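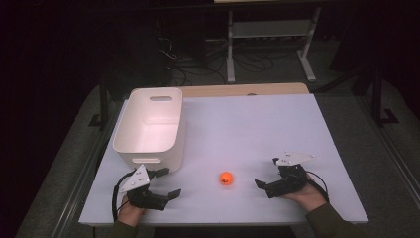

Zuleica Cavalcanti wrote in to say that a bin is a bin, that she has owned plenty of them, and that she would like to know what makes the Milo worth a page of its own. Fair question. We have spent longer on the answer than she probably wanted.

The Milo is a white plastic bin, rectangular, open at the top, with rounded corners and a smooth matte finish. There is a handle slot molded into two facing walls, so you can carry it in front of you like a tray of drinks or drag it off a shelf with one hand while the other holds your coffee. It has no lid. People ask for a lid. We tried one with the old Gadarska bin and most of them ended up under beds, holding nothing down.

What goes in it: ping-pong balls, dog toys, charging cables, mail you mean to open. Small round things are where it earns its keep, as anyone who has chased one under a radiator will know. The walls are smooth inside and out, and crumbs leave when asked. Wipe it with a damp cloth and a drop of dish soap. Skip the scouring pad unless you'd like the matte finish to be less matte in patches.

It also looks fine on a table, if you are the kind of household where the bin never quite makes it back to the shelf. White on white is very forgiving.

Order details

Item: Milo open bin, white
Item number: 602
Sold: singly or in a set of 3
Lid: no (see above)
Ships from: Prandemport, Monday through Friday

The Tseng shelf inserts fit the Milo lengthwise only. Turn it sideways and it will stick out, and you will walk into it, and then you will write to us.

Returns are accepted on clean bins. Please check the bottom before you pack it up — we have a growing collection of other people's keys.

Ms. Cavalcanti has since ordered the set.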